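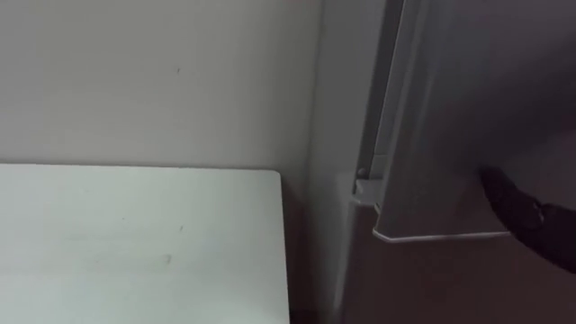 White table and steel fridge, with the gap between them.

Home | Notebook | Bench notes | Stores | Contact

Last updated: 19/07/2021

Kitchen corner, Liltlow workshop

Spent most of the morning on the break corner, which I'd been promising to do for ages (sorry, everyone at Driltville who heard me promise it). The question is whether the white table stays beside the fridge or goes over by the sink. I like it where it is! You can set your groceries down while you hunt for shelf space, and the hinge side of the upper door faces the table, so nobody gets a door in the elbow.

There's still a grey smudge on the tabletop. Dish soap next, then baking soda if that doesn't do it. Same goes for the little dark mark on the wall, but gently, I don't want a shiny patch in matte paint.

The gap is my main gripe. Things go down there and it's too dark to see them. I want a strip of wood across it, 2 inches wide to start with, and I'll trim to fit. Parsons has offcuts at 21 inches, almost long enough, so maybe two pieces end to end. Have to ask whether the fridge needs that space for air before I screw anything down.

To do: tape measure, soap, call Parsons.

Recent entries
Shelf brackets for the Bastville job
Sanding discs, 400 grit, reorder
Where the good clamps went
Plans for September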